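Depreciation and Useful Life
Notes for Unit 6, Introductory Bookkeeping

Read these before the problem set. People who read them after the problem set tend to come and see me, and the office is small.

What we are doing

A business buys something that will last longer than a year. It would be cheerful to charge the whole cost against this year's income, and some owners try. The rule says otherwise: the cost gets spread over the years in which the thing earns its keep. The yearly slice is called depreciation. It isn't cash leaving the building. The cash left when you paid the invoice, and it isn't coming back.

You need three numbers. Cost is what you paid, including delivery and setup. Salvage value is what you think you can sell it for at the end. Useful life is how long you expect to use it. The first comes off an invoice. The other two come out of somebody's head, and the income statement then reports the result to the dollar.

Straight line

Take cost, subtract salvage, divide by years. Our running case is Okero, a print shop that buys a desktop computer for the layout desk. The invoice says $1,588. The owner guesses it will fetch $200 when they are done with it, and gives it four years.

1,588 minus 200 is 1,388. Divide by four and you get $347 a year. Book value after year one is $1,241, after year two $894, after year three $547, and after year four $200, where you stop. Do not keep going. Every year at least one paper depreciates the machine until it owes the shop money.

Why four years? A computer wears out in two ways. The parts fail, or the parts are fine and the software has moved on without them. The second usually comes first. A delivery van at Okero might run ten years with new tires and some patience, but a layout machine can be in perfect health and still be useless by year five.
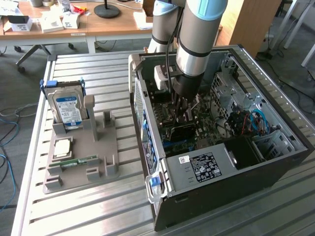
Eckhard Albers objected to all this in the margin of last year's handout, and his note deserves to be passed on: four years is an opinion, he wrote, and if Okero simply picked six the profit would go up without anyone printing a single extra page. He is right about that, and it is the main reason auditors ask how you arrived at the number. Write your reasoning down when you buy the asset. Reasoning written down later has a way of agreeing with you.

Repairs and improvements

Okero pays $50 to have a noisy fan replaced. Expense it. The machine does what it did before, only more quietly.

Suppose the shop adds parts that stretch the working life by two years. Now you have an improvement: add the cost to book value and spread the new total, less salvage, over the years that remain. In between lies a swamp. Most firms put up a fence by setting a dollar limit and expensing anything under it. The limit should be in writing and should not change every time the profit looks thin.

For the problem set

1. Plaline buys a folding machine for $3,156, with a salvage value of $156 and a life of five years. Prepare the full schedule.
2. Redo it with a life of six years. Say in two sentences which version the owner will prefer and which the bank should.
3. Erley sells a fully depreciated scanner for more than its salvage value. Where does the difference go? "Into the owner's pocket" was last year's most popular answer and earned no credit.

Show your work. Round to whole dollars at the end and nowhere before it.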